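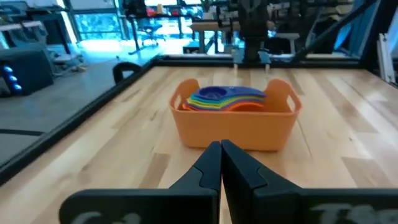 Orange basket on the tabletop

Ticket: donations frozen, newsletter site
Opened by Karlijn Goossens, Sunday

Hi! I run a small newsletter about free speech and local press in Irnley, and since this morning readers can't donate. The payment page (we use Valtonen) just says "account under review" and sends them back to the home page. I've had 11 emails about it already, one of them pretty cross!
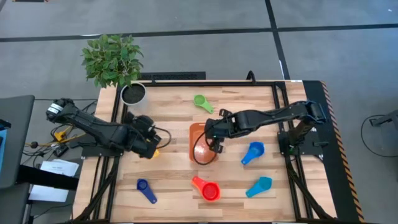
I logged in and my balance is still showing, about 200 dollars, but the payout button is gray. I haven't had any notice from you, and yes, I did look in spam. The last thing I published was a piece on the Plullden council banning questions at its meetings, so you can imagine what my readers think happened.

What I've tried so far:

1. Logged out and back in, on two browsers.
2. Re-sent my ID and the bank letter.
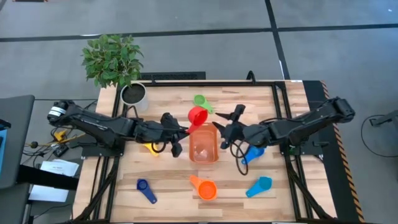 3. Switched off the monthly plan and left only one-time gifts. Same message.
4. Asked a reader to try with a different card (she got the review page too).

If somebody objected to the article, please just tell me so, and tell me which rule it's meant to break. I'd like to answer it properly before the next issue goes out at 8.

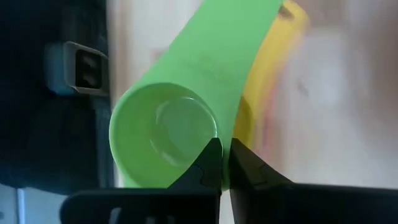
Arnout Baert replied that the review was opened by hand, that he can't see a rule number on it either, and that he has asked for the reason in writing. Payouts stay on hold until then.

Thanks, Arnout. Please leave this ticket open, and I'll post bank transfer details for readers in the meantime.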